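Play block

A play block is a small, plain solid, very often a cube, made for stacking, sorting and building, and it must be one of the oldest and best loved things ever to roll under a sofa. Blocks come in wood, cloth, foam and plastic, and a nursery set may hold up to 50 of them, usually in a few bright colors such as blue. 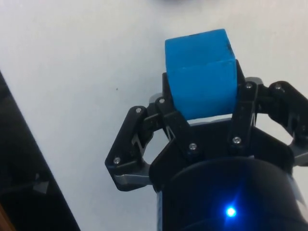 Reuter objects that color matters far less than size, and that a cube too big for a small hand will simply be left in the box.

Edges are commonly rounded a little, which makes a block kinder to fingers (and to bare feet in the night!). The Letby sets, first sold in March, kept to 4 sizes of cube. 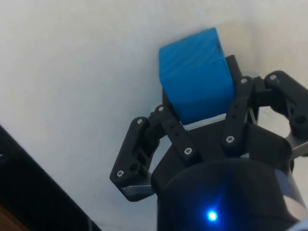 Blue cube with softly rounded top edge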